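Choosing a Used Car for Student Sharing
Project report, second semester

1. Background

Our project group wanted to find out which kind of small used car is the best choice for a shared student car. Many students in Busville live far from the campus, and the last bus leaves before the evening classes finish. A shared car could help, but the students who pay for it have different wishes.

We prepared a short questionnaire and received 70 answers. After this we compared two models which are easy to find at the dealers in our town: the Okell hatchback and the Hirano compact wagon.
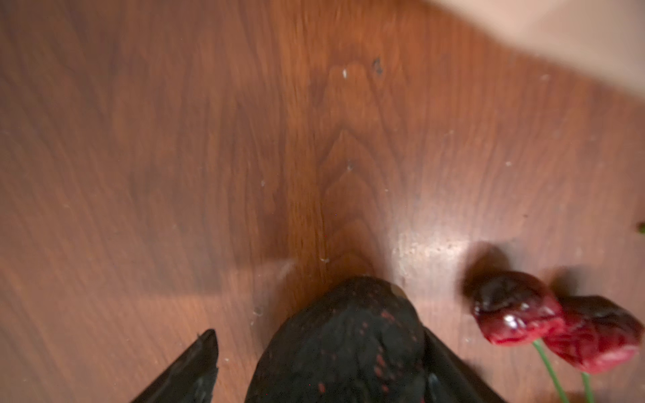 2. Method

The questionnaire had questions about price, trunk space, seat comfort and fuel. We also asked if the person had driven a manual gearbox before. In our first version this question was missing, so we had to send the form a second time, and this cost us one week in December.

For the test drives we used the same route for both cars. It starts at the Skiswood parking lot, goes up the hill behind the stadium and comes back by the ring road. The speed limit on most of the route is 50, and we could not say much about noise at higher speed.

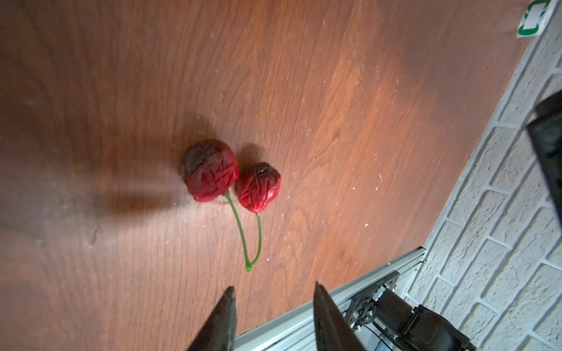
3. Results

Of the 70 persons, 33 put the price in first place. Trunk space was more important than we expected – several students wrote that they go home with a big suitcase or a bicycle wheel.

The Okell was easier to park and its steering felt light. Two of us are tall and found the back seat not comfortable after ten minutes. The Hirano has a higher seat and a wide rear door, but the view to the back is poor and it needed more time to warm up in the morning. 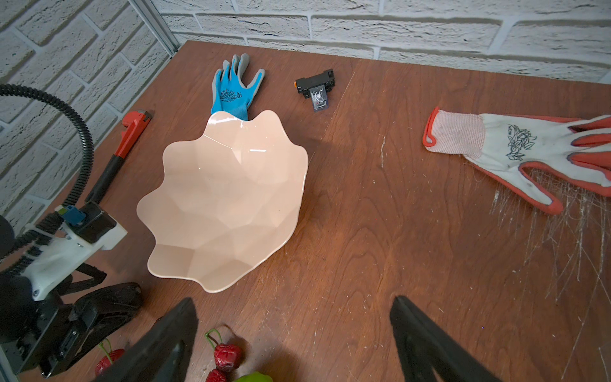

We also asked for insurance offers. The offers were hard to compare, as each company had its own rule for young drivers. We decided to leave them out of the final table.

4. Discussion

If the car is used mostly for short trips by one or two persons, we recommend the Okell. For weekend trips with luggage the Hirano is the better car. 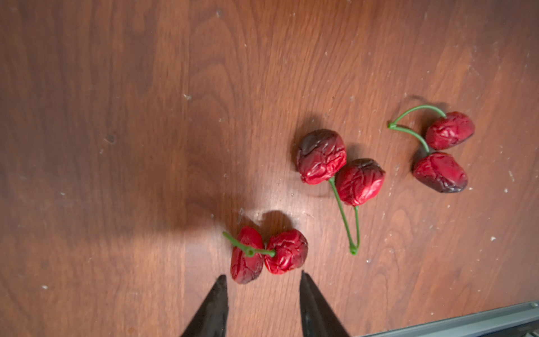

The weak point of our work is that we drove only one car of each model. A used car depends much on its former owner, and our Okell had newer tires. The next group should test at least two cars of each model and include the ring road in the evening traffic.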